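Playroom and toy check, Maurya day care, ground floor
Thu 9 January
Checked by: Ghazal Bakhtiari. Second pair of eyes: Saeed Golestani.

Marks: OK = leave it as it is. FIX = repair before the children come back. OUT = take away from the room.

## Room

- [x] **Door closes slowly** — OK. The finger guard on the hinge side was changed in December and it holds well.
- [x] **Window locks** — OK, both. The left one is stiff, please push with the palm.
- [ ] **Radiator cover** — FIX. One screw at the bottom is missing. Shahram has the right size in his box.
- [x] **Floor mats** — OK. The corners stay flat now.
- [ ] **Sockets** — FIX. The cover behind the book shelf is cracked. Until it is changed, the shelf stays in front.
- [x] **Emergency exit** — OK, nothing is standing in the way. Last time there were two strollers, so thank you to the morning group.

## Shelves and boxes

- [x] Tall shelf fixed to the wall — OK. I pulled on it with both hands.
- [ ] Lid of the dress-up chest — FIX. It falls too fast. We asked Trasitz for a soft hinge, order 3007, and it did not arrive yet.
- [x] Labels on the boxes — OK, but "Kitchen" and "Market" are again mixed. It is not a safety matter, only it makes the cleaning longer.

## Toys, small parts

Everything for the under-three group goes through the test tube. If it fits inside, it is OUT for them, also when it is a favorite.

- [x] Stacking rings — OK.
- [ ] Wooden train, blue wagon — OUT. The magnet is loose and I could move it with my nail.
- [x] Picture blocks — OK, a little worn on the edges but no splinters.
- [ ] Doctor bag — FIX. The strap is longer than 20 cm, please shorten or cut it off.

## Toys, pretend food

This box took the most time, and Duygu Yazıcı asked me to write more words about it.

- [x] Size — OK. The peanut is large and does not go near the tube.
- [x] Shape — the peanut has one pointed end. I pressed it to my cheek and to the inside of my arm, and it is not sharp. OK.
- [ ] Surface — the shell has a pattern of small dimples, like a net. Crumbs and dried milk can stay there, so a wipe is not enough. Use the soft brush and warm water with a drop of soap, then dry on the rack. 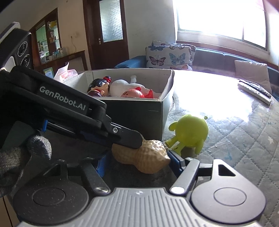
- [x] Smell — OK, no strong smell of paint or plastic, also after washing.
- [ ] Seams — FIX for the corn and the pear. I can feel a small ridge. Arash will sand it and I will look again.
- [ ] Allergy question — one parent asked if a toy peanut is a good idea in our group. For the body it makes no difference, but a small child can learn that peanuts are for the mouth. My proposal is to keep it for the older room only. Duygu decides.

## Still open

1. Radiator screw (Shahram Nikzad)
2. Socket cover (Shahram Nikzad)
3. Chest hinge, call Trasitz again (Saeed)
4. Corn and pear (Arash Khosravi)
5. Strap of the doctor bag (Ghazal)
6. Answer to the parent — in writing, please (Duygu)

Test tube and brush are back in the upper drawer of the office.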